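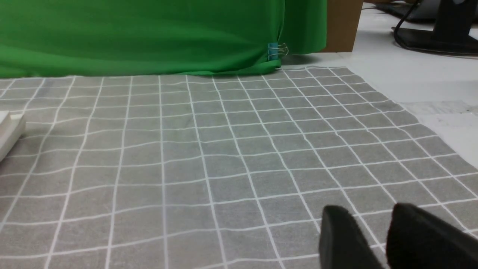

Flattening a Printed Grid Cloth: Group Project Report
Textiles and Surfaces, Ludton College

1. Aim

We wanted to find out how much a printed grid cloth moves out of shape when it is laid on a table without being fixed down. A grid cloth is useful for laying out pattern pieces, but only if the lines can be trusted. Our cloth is grey with thin white lines.

2. Set-up

The cloth was spread on a white tabletop with green fabric hung behind it as a plain background. The green fabric was held with a binder clip. Its hem rests on the back of the grid cloth, so the furthest cells were left out of the measuring.

3. Method

We laid the cloth by hand and smoothed it from the middle outwards. We then held a steel rule against the crosswise lines and noted the largest gap between rule and line. This was repeated 11 times, lifting and relaying the cloth each time. For the last 4 trials the cloth was ironed first, with a tea towel over the print.

4. Results

The crosswise lines were wavy wherever the cloth did not lie flat. The right edge was also uneven, with small bulges along it. Ironing reduced the largest gap but did not remove it. Smoothing by hand a second time made little difference.

5. Problems

The green hem pulled on the cloth when the table was knocked on Thursday, and one trial had to be done again.

6. Further work

Repeat with the edges taped, and with a heavier cloth from Redetti if the department can order one.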